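Ranger les petites choses noires

J'ai fini par m'occuper des coupelles. Elles traînaient depuis décembre sur la grande table en bois clair, mélangées aux boîtes, et chaque fois qu'on voulait poser quelque chose il fallait d'abord tout pousser sur le côté.

J'en avais commandé 40 chez Kenetti au moment de l'aménagement. C'était trop. Une partie est partie chez Wanpen Suwannarat, qui s'en sert pour trier ses graines, et il m'en reste assez pour ne plus jamais en racheter. Ce sont de petits plateaux carrés, noirs, peu profonds, avec le bord relevé. Ils marquent vite : au bout de quelques semaines on voit déjà des rayures fines au fond. Pour des vis, des trombones ou des étiquettes, ça n'a aucune importance.

Pour le reste j'utilise des petits cubes ouverts, noirs eux aussi. On y met ce qui roule et ce qui s'emmêle. J'avais pensé prendre une autre couleur pour les distinguer, mais le catalogue Strebel ne proposait qu'un orange assez triste, donc tout est resté noir.

La table, le sol et les bacs :
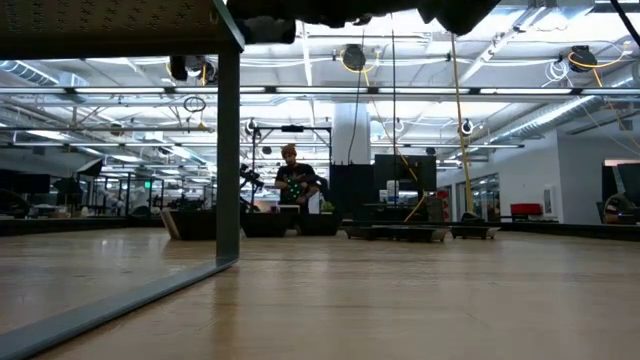
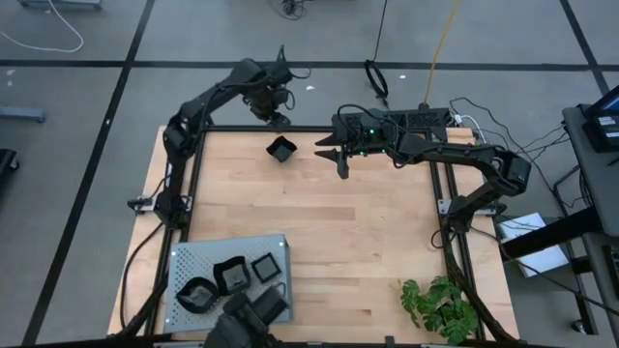
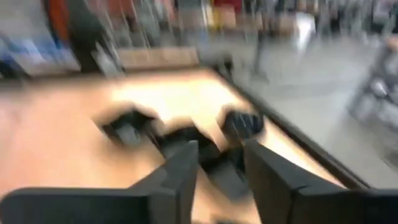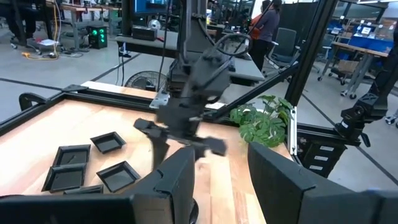 La méthode est simple. Je vide tout sur la table, je regroupe par forme, puis j'empile les coupelles vides par 16, ce qui donne une pile qui tient encore debout dans le tiroir du meuble Honberg. Au-delà, elle penche. Les cubes vont sur l'étagère, ouverture vers l'avant, sauf deux que je garde sous la main pour le courant. L'ensemble m'a pris deux heures, pause comprise.

Le bois clair demande un peu d'attention. Il est agréable à regarder et tout ce qui est foncé s'y repère tout de suite, c'est pratique quand on cherche une petite pièce. En revanche la poussière se voit aussi, surtout le matin vers neuf heures. Je passe un chiffon à peine humide, jamais de produit. J'avais essayé le nettoyant Hovico l'an dernier et il laissait un film gras – je ne recommencerai pas.

Reste la question des plantes. Les jardinières sombres posées par terre me plaisent, mais elles manquent de verdure. Je voudrais y mettre des fougères, ou quelque chose qui supporte qu'on oublie de l'arroser. Wanpen conseille le pothos et m'a promis des boutures. Il faudra du terreau, des billes d'argile, et vérifier que les bacs ne fuient pas avant de les remplir, parce que le parquet n'aimerait pas.

Prochaine étape, les câbles. J'ai déjà acheté deux rouleaux de bande auto-agrippante et je repousse le moment de m'y mettre. Si quelqu'un a un système d'étiquettes qui ne se décolle pas au bout d'un mois, je suis preneur.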